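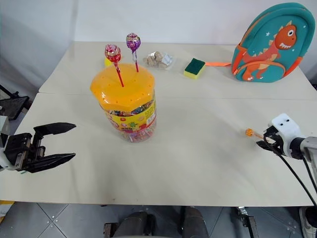 *Ticket 316, lollipop task: orange one in the right gripper, left gripper open by the jar*

**Opened by:** Derek Sedgwick

Hi Ctibor! Teleop is fine until I try to put a lollipop stick in a lid hole, then the right wrist lags my hand and I overshoot (every time, ugh). The left arm follows me perfectly. I've recorded 127 demos on the Tulmont setup and I'd hate to toss them.

**Tried so far**
- restarted the leader arms, no change
- swapped the right cable, no change
- dropped smoothing from 256 to 2: way snappier, but now it jitters

Is there a setting in between you'd trust for small sticks?

**Status:** waiting on Ctibor Šindelář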